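Stacking mixed bowls and plates on the table - what goes where?

Posted by skosness30

I clear the table after every meal and the dishes sit there stacked until I have room at the sink. They are a mixed lot: plastic, ceramic, metal, all different sizes. My usual order is metal on the bottom, then ceramic, then the light plastic one.

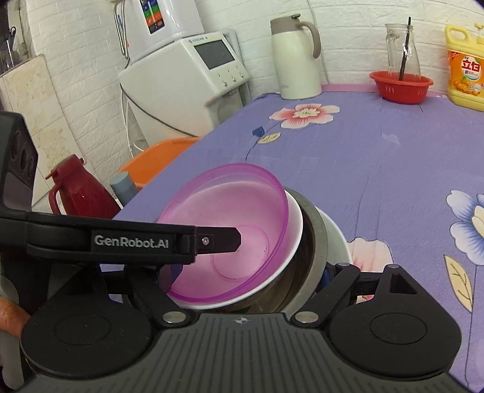
Purple plastic in white ceramic in gray metal.

It holds, but the ceramic one sometimes sticks in the metal and I have to twist it out. Does anyone do it another way?

Reply from isik_41

I would keep metal and ceramic apart. Metal leaves gray marks on a white glaze. Baking soda takes them off but it's a chore.

Reply from Carter Wong

Never had that happen and I've nested mine for years. Stack by size and forget the material. What do you do with the plates?

Reply from skosness30

Plates are my other problem. The big one has a patterned rim with gold edging and I don't want it scratched. 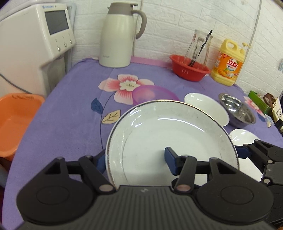 The big white plate, with the bowls behind it.

Right now it goes down first and everything else sits on top.

Reply from isik_41

Gold edging is the one thing I would not put under a metal bowl. Plate last, or by itself on a folded towel. And wash it by hand.

Reply from Carter Wong

A towel on top of a tablecloth seems like overkill to me. Plate on the bottom is fine if the bowls stay off the rim.

Reply from skosness30

I'll try the towel for the plate and leave the bowls as they are - the twisting I can live with.

Comments (2)

Lamai Ongart: Paper napkin between the bowls. They come apart easily.

fito: I'm with Carter on the bowls, not on the plate.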